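Akwood ward: is anyone else going to stand?

hollowlane
Nominations close in September and we have one declared candidate. People keep telling me the rest are "waiting to see". See what?

petrel_30
Probably whether the Nilline bypass vote goes through. I wouldn't put my name down before that either.

mudgate
Doubt it. The local party has scared them off. You need 500 quid for leaflets before anyone there returns a call.

hollowlane
Who told you 500? Last time I asked it was 30 and a box of envelopes.

petrel_30

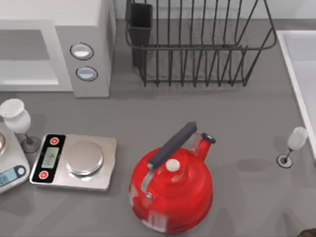
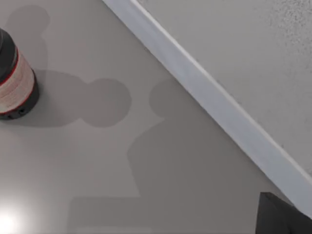 Anyway, the bypass. Two sitting councillors have changed their minds on it already and I don't believe either of them.

tansy
They didn't change their minds, they abstained. Read the minutes.

mudgate
Same thing when it's lost by 3 votes.

tansy
It isn't the same thing at all. And an unopposed seat might be no bad thing if the person's decent.

hollowlane
How would we know? No hustings, no leaflet, no questions asked. I'll believe in the decent candidate when I've heard them speak.

petrel_30
Might ring the clerk in the morning and ask how many nomination packs have gone out. Not expecting a straight answer.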